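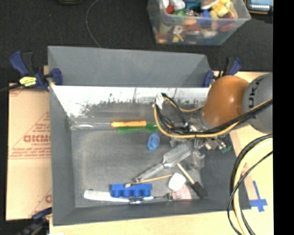 The bin in the Dernton test cell, with the arm over a mixed load of brushes, utensils and molded plastic parts.

Teaching the arm to leave things alone

The grasp planner at Dernton used to answer one question. Given a picture of a bin, where should the fingers go? It answered fast and it answered every time, which was the trouble. If the best place to put the fingers was a bad place, the planner sent them there anyway.

The version the group has been running since July answers a second question first: is any of this worth trying yet? Sometimes the answer is no, and the arm makes a small push against the pile and looks again. That change took most of a year, and the greater part of the work went into software that never touches an object.

Dernton is a small shop that writes picking software for companies that sort returned household goods. The items come back out of their packaging and mixed together. A load might have a spatula, a comb, a mallet, a clear tube and a block with rounded cups along one side, all lying across each other. No two loads are alike, and the customer rarely has a model of anything in them.

The software is split into three parts that run as separate programs. The first, called Fotodar, turns camera images into a map of surfaces. The second, Premgate, decides which motions are allowed. The third is the arm controller, which follows the path it is handed and watches the forces on the way down.

Fotodar has the hardest job with clear plastic. A transparent tube gives a depth camera very little to work with. Part of the light goes through and comes back from the floor of the bin, and part bounces off as a bright streak. The old code filled those gaps by averaging whatever was near them, so a clear tube became a shallow dent in the floor. The planner would then sweep a finger straight through it.

Now the gaps stay gaps. Fotodar marks each patch of the map as seen, guessed or unknown, and passes the marks along. The bright streaks help here, as a long thin reflection with no depth under it is a fair sign that something clear is lying there. The map is uglier than it used to be. The engineers put up with that after they saw how many collisions traced back to surfaces the software had made up.

Premgate is where the refusals come from. It takes a list of candidate grasps, usually 800 of them for a full bin, and throws out most. The first check is reach, and the second is the walls. The sides of the bin slope inward toward the floor, and a gripper that fits between the top edges may not fit lower down. Early versions treated the bin as a straight-sided box. Anything lying near a corner looked easy, and the gripper would touch the slope on the way in and trip the force limit.

The third check covers the cables. The lines running to the gripper hang in loose loops, and they move differently depending on which way the wrist has turned. Modeling them properly would take more computing time than the rest of the plan. Premgate keeps a rough envelope around them instead, a fat invisible sleeve that grows when the wrist turns far from its rest position. It costs some good grasps. The group has tried shrinking the sleeve twice and put it back both times.

What is left goes to scoring. A grasp gets a number for how well the fingers should hold and another for how much the planner trusts the map at that spot. Until last year the two were multiplied together, and a strong hold on a guessed surface could beat a modest hold on a seen one. They are now kept apart. A candidate has to pass a minimum on trust before its hold is looked at, and when none pass, Premgate asks for a push.

Long flat tools are still the weak point. A comb lying with one end under a block can be gripped perfectly well at the free end, but lifting it drags the block along. Premgate has a crude rule for this. It checks whether the outline of an item disappears under something else, and if so it prefers to take the thing on top first. The rule fails when both items are thin, as the map can't say with any confidence which one is above the other.

The tooling around all this has grown larger than the planner. Every attempt is logged with its map, its full list of candidates and the reason each one was dropped. An engineer can load an old attempt, change one setting and see what the planner would have chosen. The group keeps a set of 633 recorded bins for this purpose, and no change goes to the arm until it has been replayed against all of them. Of those, 304 are failures, kept on purpose. A replay of the whole set takes almost 5 hours, so it generally runs overnight.

Replay has its limits. It shows what the planner would choose, but it can't say how the pile would have moved. For pushes that is a serious gap, and new push rules still have to be tried in the bin, with the force limits set low and the same items laid out again by hand between attempts.

The controller has changed least. It slows as the fingers near the floor, stops on contact and reports the height. That height goes back to Fotodar as a measurement, and it has become one of the better sources of data on clear objects. A finger that stops well above the floor in an unknown patch has found something the camera missed.

The next piece of work is a tool called Karagiannis, which will group the logged refusals by cause. At present an engineer reads through them one at a time. The first release is meant to cover wall and cable refusals only, with overlapping items to follow once the labels for them are settled.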